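Security deposit withheld for repainting after a tenancy of 22 months
Stumthorpe Residents' Help Board — Renting and Leases

Corina Pascu
I moved out of a one-bedroom apartment in Stumthorpe at the end of May. The lease was managed by Follby. I have now received a letter stating that the full cost of repainting the living room will be taken from my deposit, as the walls are "not in the color supplied." The walls were reddish-brown when I moved in, and I did not paint them. The move-in checklist mentions the floor and the appliances but says nothing regarding paint. May the manager make this deduction, and what should I send in reply? The letter gives me 30 days to respond.

Ji-hoon Won
The first matter to settle is what your lease says. Most standard leases allow deductions for damage beyond ordinary wear, and an unapproved change of color is generally treated as damage. The manager should, however, be able to show that the change took place during your tenancy. A checklist that is silent on paint does not establish this.

I would recommend a written reply, sent by a method that gives you proof of delivery. State the date on which you moved in, state that the color was already present, and request copies of the manager's own records: the listing as advertised, the previous tenant's move-out report, and any painting invoices.
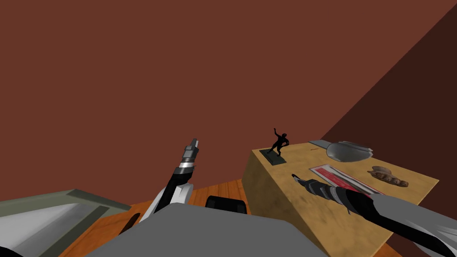 Please also request an itemized statement. A single figure for "repainting" is not sufficient in many states, and the age of the existing paint is often taken into account. If the last coat was several years old, the manager may be entitled to a small part of the cost or to nothing. Rules differ by state, so the housing office at your county building should be consulted before the deadline passes. Keep the envelope the letter came in — the postmark may matter.

Grigore Filip
Follby did the same to me over a closet door. I wrote twice and they returned the money after 17 days. Ask for the invoice.

Tatu Minja
I agree with the first reply in general but would add one point. Should the manager decline to provide records, small claims court remains available, and the filing fee is modest. Bring the lease, the checklist, the letter, and any messages you sent during the tenancy in which the walls are mentioned. A former neighbor who visited the apartment in your first weeks may give a signed statement. Do not cash a partial refund check marked "payment in full" until you have taken advice.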